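Workshop > Notebooks > Crossing safety bench > May

May, 7:40 a.m.

Crossing gate rig again. The Fasholm level crossing people want to know why their barrier arm drops late when a slow, heavy vehicle is on the tracks, and so do I, having told them last month it didn't.

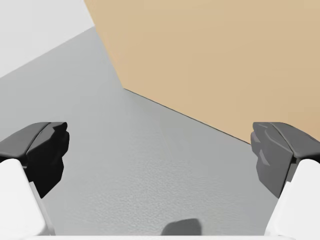 Ran the track relay through 1,775 cycles overnight. It stuck on 14 of them. Gareth Bloxham calls that "pretty good." I have asked him to stay off the railroad.

All 14 came after the cabinet heater kicked in, so I'm blaming the Birosden contact block until somebody talks me out of it. Swapped in the spare from the Salinas job. The spare has a bent pin — straightened it with pliers and some bad language.
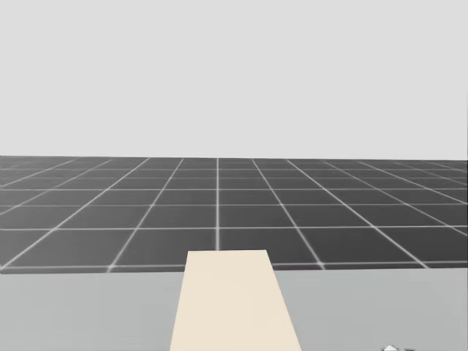
Gray backdrop, grid floor.

10:15. Roland Garside called about the warning time. The crossing manual and the signal drawing differ by 4 seconds, and both are stamped "final." He'll ask which one is more final. Until then I'm setting the timer to the longer one.

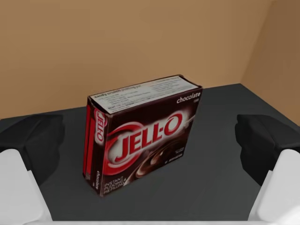

Also found that the Sturero logger stamps events on its own clock, 2 minutes behind the bench clock. This explains the train that cleared the crossing before it arrived. Three pages of my notes from last week are now wrong in an interesting way.

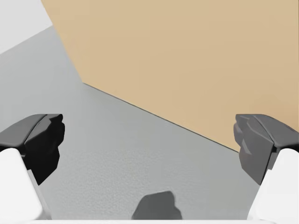

Gripper open, looking down between the fingers.

To do: rerun with the heater held on, fix the clock, find the good pliers. Gareth to redo the wiring sketch so the arrows point at something.

2 comments | 4 shares
Contact the bench | Back to top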